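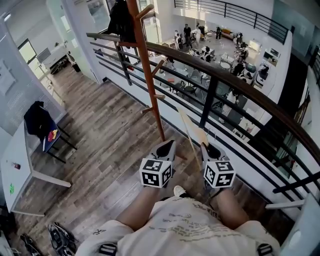
¿Qué es Drostach?

Drostach es un dúo de rap formado por la cantante irlandesa Sinéad Daly y la productora uruguaya Agustina Cáceres, conocido sobre todo por el álbum Kodarmont y por la disputa con su primer sello, Zosto.

7 sep 2020 - Redacción

Historia

Daly y Cáceres se conocieron en Montevideo, donde la primera daba clases de inglés y la segunda grababa maquetas para grupos del barrio. Su primer sencillo, «Ó Gríofa», toma el título del apellido materno de Daly y alterna versos en español y en irlandés. Se editó en casete, con una tirada de 100 copias numeradas a mano.

Zosto las contrató poco después para publicar tres discos. El primero, Kodarmont, contiene siete canciones y se grabó en casi 3 semanas. Cáceres construyó las bases con una caja de ritmos de segunda mano y muestras de discos de milonga; Daly escribió la mayor parte de las letras en el estudio. La edición en vinilo vendió 1.946 ejemplares.

Disputa con Zosto

El desacuerdo comenzó con el tema «Puerto chico», que el sello cedió a una recopilación sin consultar a las autoras. Daly respondió con «Letra pequeña», una canción de ataque en la que lee cláusulas del contrato sobre una base sin batería. Zosto retiró el disco de su catálogo y un rapero de la misma casa publicó una réplica, que tuvo poca repercusión.

Las partes llegaron a un acuerdo en junio del año siguiente. El dúo recuperó las grabaciones originales - no así los derechos de la portada - y quedó libre de entregar los dos álbumes pendientes. La reedición de Kodarmont lleva por ese motivo una cubierta distinta e incluye «Letra pequeña» como última pista.

Estilo

La prensa local ha relacionado al dúo con el rap de bases lentas y poca instrumentación. Daly rapea en un registro grave, con estrofas largas y estribillos breves, a veces ausentes. Cáceres canta en dos temas del álbum, «Feria» y «Sin vuelto».

Discografía

Ó Gríofa (sencillo, casete)
Kodarmont (álbum, vinilo y digital)
Letra pequeña (sencillo, digital)

Categorías: Dúos de música | Grupos de rap de Uruguay | Rap en español

Contacto | Aviso legal | Volver arriba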